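Last touched January 19, 2019.

# Plastetberg

Hi! Plastetberg is my set of two-arm tabletop demos, gathered so a policy can learn to handle small stuff with both grippers. There are 881 episodes in it so far, recorded at 20 Hz, and I'm still adding more when I get a free evening.

## What's in an episode

- joint positions for both arms
- gripper opening, left and right
- video, one file per view
- a `notes.txt` (sometimes just "meh" - sorry)

## Getting it

Run `getirent pull plastetberg`, then point the Vidal loader at the folder. Use `--limit 200` if you only want a taste, the full thing is big!

## The setup

Same table and same checkered mat for all four of these: 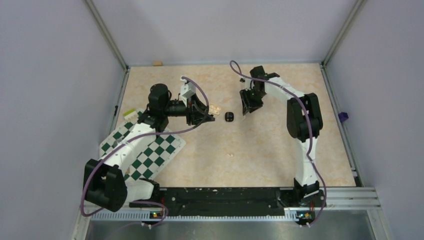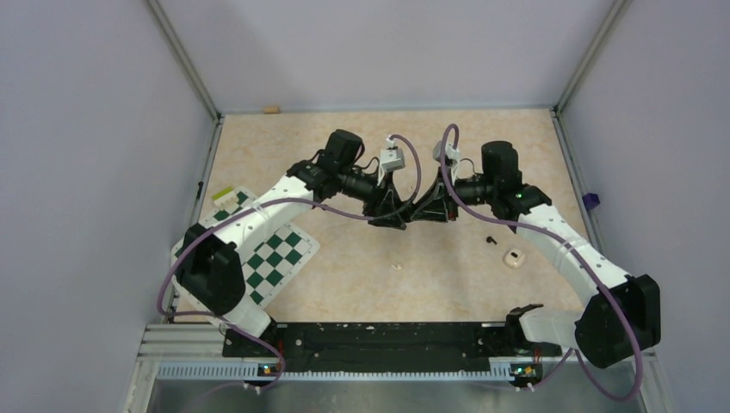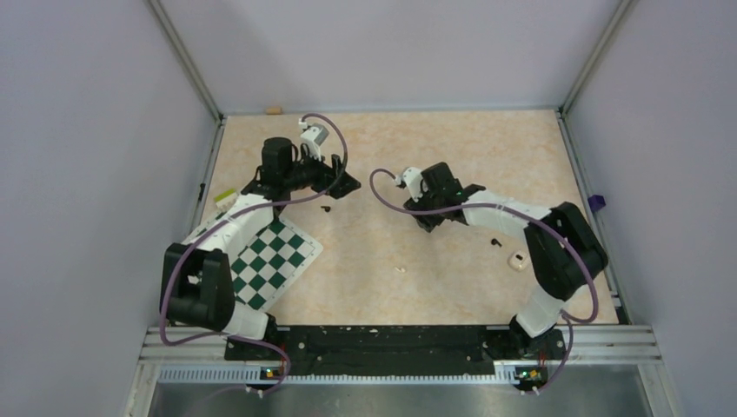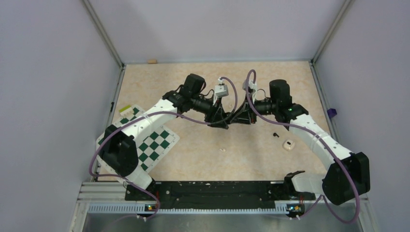 ## Known problems

Episodes from August use the old joint order, so run `fix_order.py` on them first (I forgot once and lost a whole training run). Gripper values can lag the video by 2 steps. Asteck export is half done - it writes the joints fine but skips the notes. Patches welcome, just open an issue before you send a huge one.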